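Spent most of this evening clearing out my old email and I feel about ten pounds lighter, friends!

2807 unread when I sat down with my tea. Most were coupons from a shoe store in Ernbridge I visited once, years ago – bless them, they never gave up on me.

I unsubscribed from 65 lists (my wrist is sore) and found a sweet note from my aunt in Cowie that I'd never answered. Answered it!

Down to 233 now, and those can wait until November. 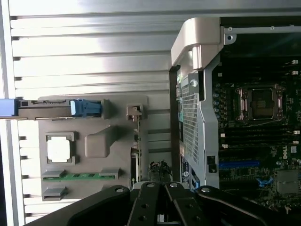
Blue latches and a little CPU picture inside the side panel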